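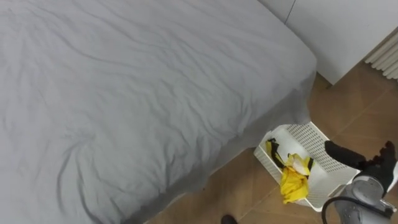
Household robots should stop asking what a thing is called

07/02/2025

Most of the planning software I have worked with starts with a name. The camera sees something, a detector gives it a label, and the planner looks the label up. A towel gets the towel routine. A shirt gets the shirt routine. If the label is wrong, everything after it is wrong too, and the log will tell you that each step ran as it should.

I think this is a poor way to build software for a bedroom or a laundry room, and I think we keep doing it out of habit. It came from factories and warehouses, where the list of things is known and someone is paid to keep it up to date. A home has no such list. It has soft things in heaps, things with straps, and things that look one way in a basket and another way held up by one end.

At Hinov we ran a planner called Jikness for most of last year. It was built on labels, and for boxes and cups it did well. Then we moved on to fabric at our Chareonsuk site and I spent the whole of March reading logs. We had 558 attempts at picking up a soft item and putting it somewhere else. In 113 of them the label changed at least once between the first look and the release. The item was the same throughout. The name was the part that moved, and each time it moved the planner threw away its plan and made a new one, sometimes with the item already in the hand.

The usual answer is a better detector. I have nothing against better detectors, and ours has improved. But I don't believe it deals with the fault. A crumpled piece of cloth may not show enough of itself to be named by anybody. Ask two people at the next desk and you can get two answers, and neither of them needs the answer to pick the thing up.
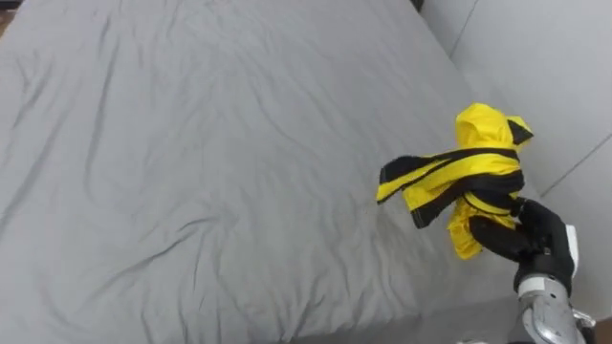
What the controller needs at the moment of the grasp is a short set of facts. Is there cloth between the fingers? Is any of it still attached to something else, or caught under something? How far does the loose part hang, and will it touch the surface before the hand gets to where it is going? Those are questions about geometry and contact. They can be answered, or at least guessed at with a number attached, from the cameras and the motor currents we already have. None of them has a noun in it.

So my first proposal is a dull one. Let the label be a note attached to the item, one that can be blank or can hold two guesses at once, and let the motion code be unable to read it. The plan should be written against the facts: held or not held, free or caught, long or short, stiff or soft. The name can come in later, when the robot has to decide which drawer or which shelf. By then the item has often been lifted and turned, and the detector has had several more views to work with.

People object that this throws away useful knowledge. If you know a thing is an umbrella, you know there is something rigid inside it, and you can hold it in the middle. True, and I would like the planner to have that knowledge. I would like it as "there is probably something rigid inside", with a confidence beside it, so that when the fingers close and feel nothing stiff the software has something it can lower. With a bare label, there is nothing to lower. It stays an umbrella until the detector changes its mind, and the fingers have no say.

My second point is about the words we use for finishing. Jikness marked a placement as done when the hand opened and the wrist had moved clear. That is a statement about the hand. Fabric can cling to a finger pad, or come back with the hand by a strap. An opened hand and a placed item are two separate facts, and the software ought to keep two separate fields for them. We added the second field in a single afternoon. It took much longer to get every script that read the old one to read both, and I suspect that is why so many teams leave it alone.

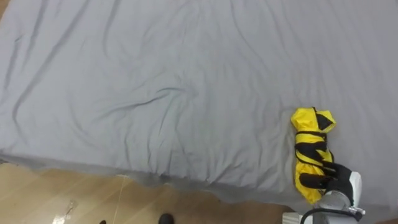
The check behind that second field can be simple. Compare what the camera saw on the surface before with what it sees after, ask whether the item is still moving when the hand moves, and wait a little before answering. Ours waits for 20 control ticks. A colleague called this wasteful, and per item it does cost time. I would still pay it. A robot that carries on to the next step with a sleeve hooked over its thumb wastes a good deal more.

It also helps to let the answer be "don't know". Our old code had a true and a false, and where the evidence was thin it went for true, as that was the value set at the start of the routine. I have now found the same pattern in 3 other code bases. I doubt anyone decided on it. Somebody typed a default and it was never looked at again.

Then there is tooling, which gets the least attention and the least money. Grerkness, our replay viewer, used to show the head camera and the planner's state side by side, and we thought that was plenty. The head camera is what the robot knows. It is a poor guide to what the robot is doing. Seen from the head, a bed is a grey field with some wrinkles, and you can't tell how close the body stands to it, or where the elbow is, or what the feet are near.

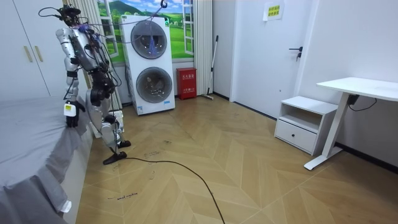 We now record a fixed room view with every run and line it up by clock time in the viewer. The planner never sees it. It is there for the person reading the log, and it has changed the arguments we have. Before, a bad grasp was always put down to perception, as the head view was the only view and so the blame landed there. With both in front of us, a fair share of them look like stance: the body stopped short, the arm was near the end of its reach, and the fingers came in at an angle the grasp code had never been asked about. Better labels would have done nothing for those runs.

I would go further and say that no change to a planner should be judged on the head view alone. If you can't show me the body, I can't tell whether your new code made a better choice or the robot was simply standing in a better place that morning.

There is a cost to all this. State written as facts with confidences is harder to read than state written as names. New people find it ugly. A line that says "fold shirt" is pleasant, and a line that lists contact, slack and stiffness is not, and demonstrations look less clever when the screen says "item 4, soft, name unknown". I have had to defend that screen to visitors more than once. I would still choose it, and we are moving the last of the Jikness routines over to it now, starting with the ones that handle straps.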